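Home | Projects | Join a session | Contact
5 min read

Call for participants: teleoperators for the Fudavico packing recordings

Posted 11/09/2026

Trorier is looking for people to drive a pair of robot arms by hand and pack small groceries into and out of containers. Every run you complete is recorded and becomes a training example for Fudavico, our learning system for two-arm handling. The work is paid, it takes place in person, and you do not need a background in robotics.

Our last call was for folding and stacking. This one covers bagged and boxed sweets, which are harder to program by hand. A bag of chocolate eggs changes shape when it is picked up, and the contents slide to one end. We want the system to learn from people who have dealt with that a great many times, in slightly different ways.
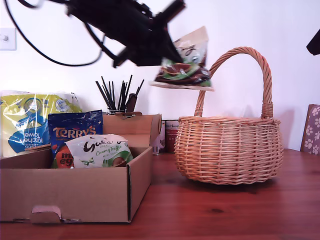 A bag of Galaxy mini eggs held over the table between the box and the basket.

What the work is

You sit at the control station and move two hand controllers. The arms follow your hands. A typical task is short: move the items from the cardboard box to the wicker basket, or the other way, or take out one item that the screen names and leave the rest where they are. When you finish, you press a pedal, reset the table and start again.

A session is 2 hours with a break in the middle. Most people manage 50 usable runs in a session once they have settled in. You will not be paid less if you record fewer. We would sooner have slow, clean runs than a lot of hurried ones.

Between runs you change the layout a little. Turn the box, shift the basket, put a bag upright that was lying flat. The station prints a suggestion for each reset, but you can use your own judgment. If every run starts from the same layout, the system learns that layout and very little else.

We also record from several viewpoints, and that affects how you work. An arm that swings across the basket can hide the item you are about to grasp. You will learn to bring the second arm in from the side and to wait for a clear view before closing the fingers.

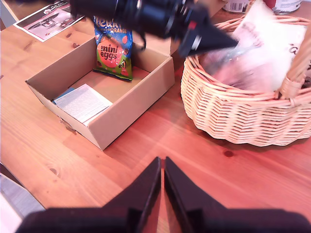
Some of this takes practice, so the first session is training only. It is paid at the same rate as the others, and nothing you record in it is used. By the end of it you should be able to pick up a bag by its top seam, carry it over a basket handle and set it down without dropping it from a height.

What counts as a good run

Mistakes are allowed. If a bag slips and you pick it up again, keep going and finish the task. Those recoveries are useful to us and we label them separately. What we throw away are runs where the operator stops halfway, reaches in with a hand, or forces an item until the packaging tears.

A full basket is the hardest case. Packages catch on each other and on the weave, and you have to press one item aside to free the next. Please expect to do a fair amount of this. In the February recordings, crowded baskets made up too small a share of the set, and the trained system did poorly on them.
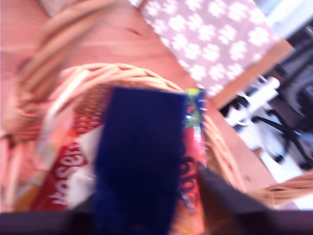

Higinio Bermúdez, writing after the February sessions: I found the crowded baskets tiring at first because I kept trying to pull things straight up. Once I started tilting them toward the open side it went much better. I would tell new people to ask for a break before they get annoyed with it. My runs from the end of a long stretch were the ones that got thrown out.

We have changed the schedule in response. Crowded layouts are now mixed in with simple ones, and you can skip a layout whenever you like.

Who we are looking for

You should be 18 or older, able to sit and use both hands for the length of a session, and comfortable reading short instructions in English. Glasses are fine. Left-handed operators are very welcome - we have too few of them, and it shows in which arm the system prefers.

Experience with games, sewing, kitchen work or warehouse packing tends to carry over well, but it is not a requirement. If you have worked on recordings for Predadov or another group, tell us which controllers you used. You may need to unlearn a habit or two.

Please note that chocolate and other sweets are handled during the sessions. The packages stay sealed. If you have a severe food allergy, mention it when you write and we will talk it over before booking you in.

What we offer

Payment is by the session, including the training session, and is made at the end of the same week. Travel within the city is refunded against a ticket. We ask for a minimum of 2 sessions after training. There is no upper limit, but nobody records more than one session in a day.

We have places for 75 participants. If more people apply than we can take, we will choose so that the group is as varied as possible in age, hand size and handedness. Those we cannot fit in will stay on the list for the next round unless they ask to be removed.

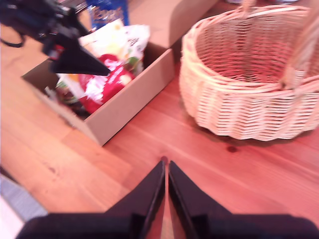

What we record

We keep the camera streams from the table, the positions of both arms, the opening of the grippers and the controller movements. There is no sound. The cameras are pointed at the work area. If your face or anything personal is caught by accident, we delete that run.

Your recordings are stored under a participant number. You can withdraw up to the point where the set is frozen for training, and you keep the payment for the sessions you have done. The consent form explains this at more length and will be sent to you before you come in.

Where

Sessions are held at our Uysal site, on the ground floor, with step-free access from the street. The chair and the controllers adjust for height. Morning and afternoon slots are available - evening slots will be added if enough people ask for them.

How to apply

Send a short message through the Contact page with the subject "Fudavico packing". Include your name, your age, which hand you write with and the times of day that suit you. A resume is not needed.

Amândio Baptista handles the bookings and will reply with a date for your training session. Questions about the task or the equipment can go in the same message.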